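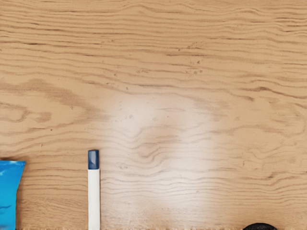
Simulated work surface, overhead view, with a marker and other small items at the lower edge.

Kelton Tabletop Sorting Cell
Equipment overview for site managers and staff representatives

Product summary

The Kelton is a bench-mounted picking and sorting cell for supply rooms, mail centers, kitting areas and returns desks. It handles small mixed items such as pens, markers, wrapped goods and desk accessories, and moves them one at a time from an open tabletop to labeled bins. The cell is built by Okico and is delivered with Pimby, the simulation software in which every new layout is prepared before it is put into service.

The unit is intended for sites where small goods arrive unsorted and where employees now spend a large part of the shift bent over a table. It is not suited to liquids in open containers, loose blades, or any item heavier than the rated load.

Preparing a layout in Pimby

Each customer table is modeled in Pimby with its surface, its lighting and a selection of the items handled at the site. Wood grain and glare are included in the model. A strong reflection on a pale tabletop can hide the outline of a white object, and a glossy wrapper may look different from one side of the table to the other. Items are also placed at the margins of the overhead view, where only part of each may be visible to the system.

A standard layout is run through 2300 simulated picks. The results are reviewed with the customer, and any item type that does not meet the agreed level is either adjusted or assigned to manual handling. Employees who work at the table are invited to the review. In our experience they know which items roll, which stick together and which are regularly put in the wrong bin.

Specifications

Mounting: bench or fixed table, bolted
Working surface: customer's own table or Kelton top
Rated load per pick: 11 ounces
Destination bins: 6 as standard
Item types in standard library: 80
Camera position: overhead, fixed
Power: standard wall outlet
Stop controls: one at the cell, one at the operator station
Software: Pimby, one site license included

What changes for the people at the table

Installation of a Kelton cell changes the content of a job, and customers are asked to plan for this before an order is confirmed. Hand sorting is reduced. Work that remains with employees includes loading the table, clearing items the cell has declined, checking full bins and approving new item types in the software.

The Sorrentino distribution office placed its first cell in service in October. Rosaura Flores, who supervises the supply room there, reports that the morning sort is now finished before the counter opens at 8:30, and that two employees have moved from the table to the request desk for most of the day. She also notes that the first weeks were slower than expected. "We had to learn what to leave for the machine and what to pick up ourselves. People kept helping it, and then it had to stop and look again."

Nilton Agudelo, a sorter at the same office, took the operator course and now maintains the item list. He asked that declined items be shown on the screen by picture as well as by code, and this display is now supplied with all units.

Some effects are less welcome and should be discussed openly. Sorting by hand is sociable work, and a table once shared by several people may be attended by one. Sorrentino now rotates the operator position every two hours – a practice we recommend to other sites. We also advise that pick counts from the cell not be used to evaluate individual employees. The reporting screen does not record operator names.

Training

The operator course takes one working day and is held at the customer's site. It covers starting and stopping the cell, clearing a declined item, adding an item type in Pimby and daily cleaning of the camera cover. No programming knowledge is required. A second course for site leads is available on request. Courses are taught by Sorin Chiriac and Marleny Bermúdez in English, and in Spanish where requested.

Service and ordering

The price of the cell includes the site survey, the first Pimby layout, installation and one operator course. Changes to the table surface or to the room lighting should be reported before they are made, so that the layout can be run again.

Inquiries concerning orders, site surveys and employee consultation materials should be directed to Gordon Boychuk, Customer Installations. Please include the dimensions of the table and a list of the items most often handled.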